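News > Research > Robotics

Print this page | E-mail this article

Search news Enter keyword Go

Handover method lets robot arm wait for a person's grip

July 12, 2023

A research group at Gestow has published a method that helps a robot arm decide when to let go of an object it is passing to a person. The work was done with the software company Clasteo and covers small everyday items such as phones and boxed snacks.

Most handover programs open the gripper after a fixed delay or when a sensor feels a pull. The Gestow method also follows the person's hand as it comes closer and keeps a running estimate of how firm the grip is. If the hand stops or moves away, the arm holds its position and the gripper stays closed.

The group tested the method with 14 people who had never worked with a robot. Out of 197 handovers, 12 ended with the object dropped or pulled free too early. Thin, smooth objects gave the most trouble — a phone leaves little room for fingers once the gripper has hold of it.

The training data came from almost 100 hours of recordings made at two sites, Szczepańska and Wulska. Recordings from Wulska were noisier and had to be cleaned by hand before use.

The method does not yet handle two people reaching at the same time. The group plans to work on that next and will release its code in September. A longer report — with the full test tables — is available from the Gestow press office on request.
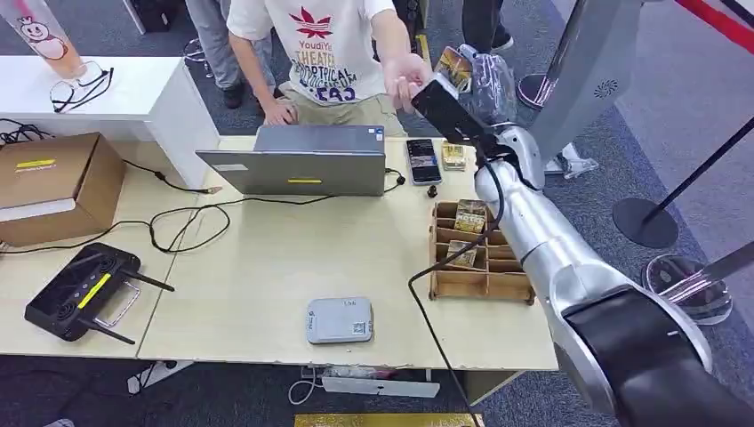
A visitor reaches for a smartphone held in the gripper of a robot arm.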